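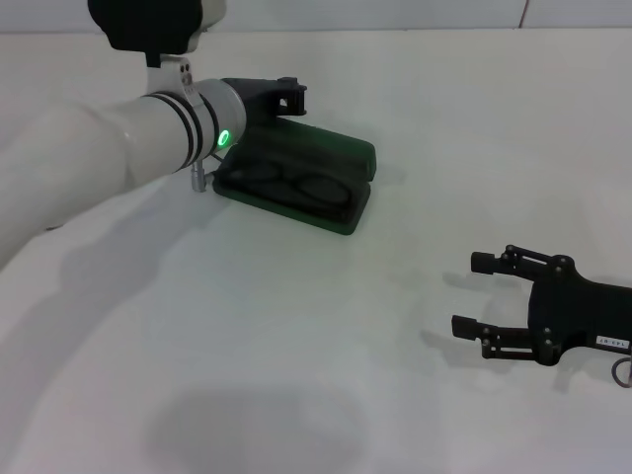

Exercise 12: Closing a hinged case with two arms

Trirnside Robotics Club, senior group

Prerequisite: exercise 11 (single-arm grasp), signed off by Karla Zepeda.

1. Home both arms and open both grippers fully.
2. Put the glasses in the case, folded, and lay the case flat with the lid open.
3. Jog the left gripper to the lid. Save the pose as LID_A.
4. Jog the right gripper to the front of the tray. Save as TRAY_A. This arm only steadies the case, so keep grip force at 15 per cent.
5. Record the closing arc in at least 21 waypoints. Fewer, and the lid tends to drag the case sideways.
6. Replay at quarter speed with one hand on the stop button.

Log each run under your own initials. Colour-code failed runs red.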